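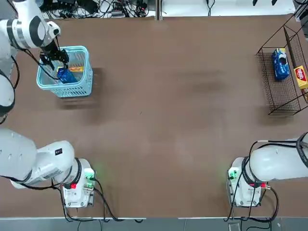
Figure 3. Two-arm restocking cell seen from the head camera. The left gripper is lowered into the blue basket; the wire rack stands on the right.

Papers > Manipulation > Cell Upkeep > Section 4.2

4.2 Cell setup and upkeep

The Dovside cell has two white arms with their bases along the near edge of a brown tabletop (Figure 3). The basket is kept on the left and the wire rack on the right, with the middle of the table left clear for handovers. Both base indicators must be green before a run is started.

Cable wear was the main cause of lost time. The gripper cable runs outside the arm, and its strain relief at the wrist loosened under repeated reaches into the basket. The log kept by Byun and Kelmendi covers 2842 picks; the first cable fault occurred at pick 971. The cable was replaced in April and given 40 mm of extra slack at the wrist joint.

The wrist cable is now inspected every 1000 picks. The arm is powered down, the connector at the base is reseated, and the finger pads are wiped and checked for play. The head camera is then recalibrated against the table corners — a step first left out, which led to missed grasps on flat boxes. Rack position is checked last.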